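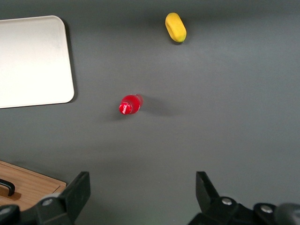

Predport Household Paper Records Project
Progress report to the Flerkero Fund, June 2025

The grant pays for sorting, cleaning and cataloging family papers held by residents of Predport and the farms along the Ccori road. This report covers the first half of the grant year. The work is on schedule except for the catalog entries, which are five weeks behind.

Collection

We set a target of 300 households for the full year. So far 212 have lent or given us material. Most of it is what we expected: letters, tax receipts, school reports, seed orders, funeral cards and a great many recipes. We had planned to close intake in spring, but people kept calling after the notice went out with the water bills, so we left it open. It will now close at the end of August.

The Ccori road households were slower to respond than the town. Two evening visits to the grange hall helped. Several families there did not want their papers to leave the house, and for them we scanned at the kitchen table and left the originals where they were. This takes about 3,000 feet of extension cord off our wish list, as the portable scanner runs on its own battery, but it costs us a lot in driving time. Mileage is over budget for that reason and is shown on its own line in the attached sheet.

Cleaning and flattening

Dry cleaning with soft sponges has been enough for most items. Papers that came out of basements were set aside first and checked for mold. One box from Mill Street had to be sent out for freezing and is not back yet. Rusted paper clips and pins are still the slowest part of the job. We stopped using the plastic clips we bought in the first order, which left marks on thin airmail paper, and went back to folded strips of acid-free stock. 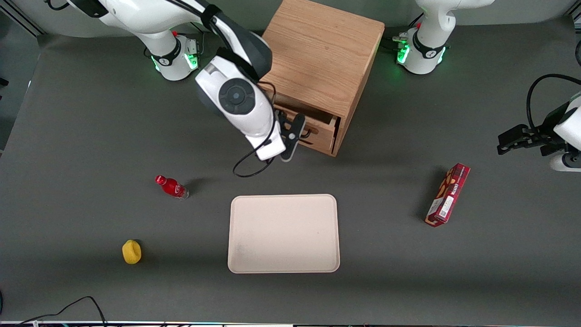 Submitted by the Project Coordinator, Predport Household Paper Records Project

Cataloging

The delay comes from the move to Plusadberg, the catalog software named in our application. Our old spreadsheet allowed several names in one cell and Plusadberg does not. Every entry for a married couple or a farm partnership had to be split by hand. That is finished. New entries now go in directly, and we expect to catch up by the end of summer.

We also changed how we date undated letters. At first we entered a best guess. We now enter a range and note what it is based on, such as a stamp or a mention of the bridge being out. Earlier entries are being corrected as we come to them.

Budget

Supplies are under budget. Folder prices went up, but we bought letter size in bulk and needed fewer legal size than planned. Staff hours are on target. We ask permission to move $300 from supplies to mileage. No other changes are requested.

Next period

Finish the remaining household visits, clear the catalog backlog, and return lent originals with a copy of the scans for each family. The public reading day is still planned for the library's lower room. Date to be confirmed once the new carpet is in.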